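5.3 Gripper pads and cable wrap

Do this check every 200 hours of running, or sooner if the Skiden arm starts to drop parts.

1. Park the arm and press Stop on the pendant. Wait for the status light to go out.
2. Unplug the power cable at the wall end.
3. Wipe the gripper pads with a dry lint-free cloth. Do not use solvent.
4. Look for cuts or shiny spots on the pads. Replace both pads if either one is worn – part no. 1248.
5. Follow the cable from the gripper back to the wrist. The loop over the gripper must move freely, and the turns around the wrist must lie flat.

CAUTION: Do not pull the loop tight. A tight loop can unseat the connector when the wrist turns.
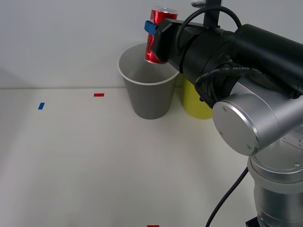 6. Plug the arm back in and run the can-and-cup test at 150 mm/s. Stop the program with the can over the cup and check that it hangs straight.
7. If it leans, open the gripper, reseat the pads and run the test again.

Note: The tape markers on the table are the reference points for the cup positions. If one comes off, do not guess – repeat section 4.2.

Replace the wrist cable at 3000 hours even if it looks good. Cables are ordered through Alach. Write the hours and your initials in the cell log, and send pad wear reports to Krystyna Zieliński.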